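Can a robot tidy my desk yet?
14/09/2020

I took up brush calligraphy last November, and I've got fairly good at everything apart from clearing up afterwards. 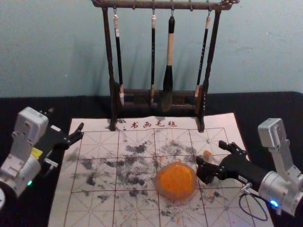
The boring bit

Four brushes on their hooks, fine, any machine could learn that (I think!). It's the small stuff I wonder about. Two grippers can close on a solid lump all day long, but a crumb of something orange next to a round of what looks like seal paste? Squeeze a bit too hard and you've got a smear on the felt, and my own felt has enough blotches already.

My friend Wafula Biwott reckons we're 11 years off a proper desk-clearing robot. I say sooner for the brushes, later for the crumbs. I'd pay 200 quid for one tomorrow if it did the rinsing as well.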